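Gernov hand controller review: two weeks of teaching an arm to put fruit on a plate
By Imani Shirima
17 comments | 224 shares
Print this page | E-mail this page

I wanted to like the Gernov the minute I picked it up, and mostly I do! It's a handheld controller for driving a robot arm in simulation – you move your wrist, the arm on screen moves its wrist, and the whole run gets saved as a demo to train from. I plugged it into Pludix, our simulator, gave it the table with the groceries, and got going.

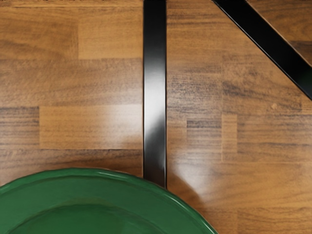 Setup took me one evening (the manual is four pages and two of them are safety warnings). Rotation feels great, really smooth, with hardly any lag. Depth is where I struggled. On a flat monitor I kept stopping too high over things, and I ended up flipping between the wrist view and the side view on every single grab.
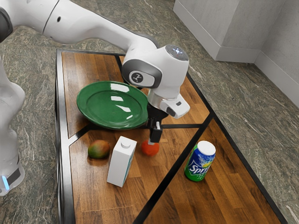 Millum Robotics Club – Teleoperation Group

My first night I saved eight demos and threw out four of them. By Thursday I was much better, partly from practice and partly from finding the slow mode, a little switch on the underside that scales your hand motion way down. Use it for the last bit of every approach. I wish it were a squeeze trigger so I didn't have to shift my grip to reach it.

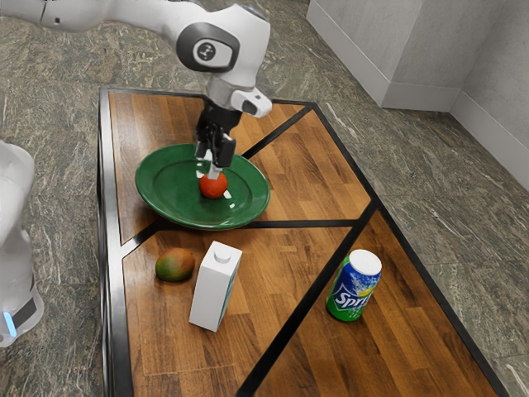
Gripper down over the plate, with the red fruit right under it.

Jeptoo Were borrowed mine for a weekend and liked it more than I do, but she has smaller hands and the grip is short (my pinky hangs off the end). She also talked me into turning down the buzz feedback, which is way too strong out of the box.

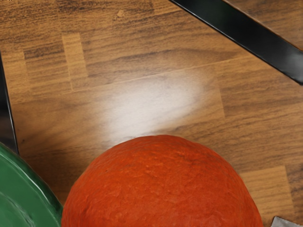
The other one I've tried is the Bakilana, and its buttons are nicer, but I had to recenter it constantly and my demos came out jerky. The Gernov holds its zero all session. If you're recording a lot of pick and place, get this one and put some grip tape on it. I'm still waiting to hear back about a left-handed version.

Share this review | 17 comments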